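Teaching a Two-Finger Arm by Remote Control: Final Project Report
Ibsa Yilma and Arnel Lagman

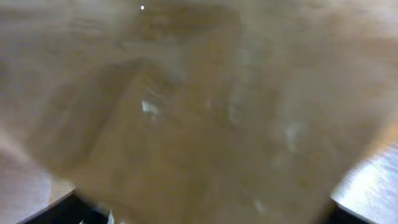 The project compared two ways of recording demonstrations for a tabletop arm. In the first, called hand guiding, the operator holds the arm near the wrist and moves it through the task with the motors compliant. In the second, the operator sits at a small leader arm and the follower copies its joint angles. Both methods log joint positions, gripper opening and the wrist camera stream.

Method
The task was to grasp a flat sheet of stiff material, lift it and set it down inside a marked area. We recorded 172 demonstrations, split evenly between the 2 methods. Each was trimmed by hand so that it started at first motion and ended when the gripper opened. A policy was then trained separately on each half, using the Pellon training scripts with default settings.

Operator notes
Hand guiding was easier to learn. Its main problem was that the operator's forearm often entered the wrist view, and those recordings had to be repeated. Remote control kept the view clear, but the operator had no sense of contact force and tended to close the gripper too early - most often on the first few tries of a session.

Wrist view at close range
When the sheet is near the fingers it covers most of the wrist image, and fast motion blurs what is left. Frames of this kind carry little information about where the sheet ends. We considered deleting them and decided against it, as the policy will meet the same view at run time. Operators were asked to slow down during the last part of the approach instead.

Logging
Timestamps from the camera and the joint encoders drifted apart in long sessions. Lagman wrote a script that realigns them at the start of each demonstration. Recordings made before this fix, in March, were discarded and are not part of the total above.

Remaining work
The Bultham gripper reports finger position only. A current reading would give the remote operator a rough contact signal, and the driver already has a field for it - it is not filled in at present.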